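Jin-sol Ahn and the Plelden years

I first came across Jin-sol Ahn in 2018, when she was booking acts for the back room at Qaisi. The place held 200 people on a good night, and she knew most of them by name. Before that she had worked on the door at Closine, where she learned which bands turned up on time.

She left to manage Kęstutis Kalniņš, a singer with one EP out and no van. They played 82 shows together, mostly in small towns, and she drove to all of them. The Plelden festival took him on the following June. 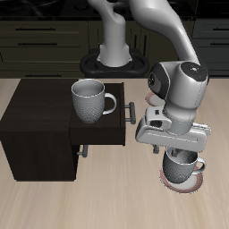 1 min read

Jin-sol still looks after Kęstutis, along with two younger acts from Pullereck. I'm hoping to see one of them next month, if there are tickets left.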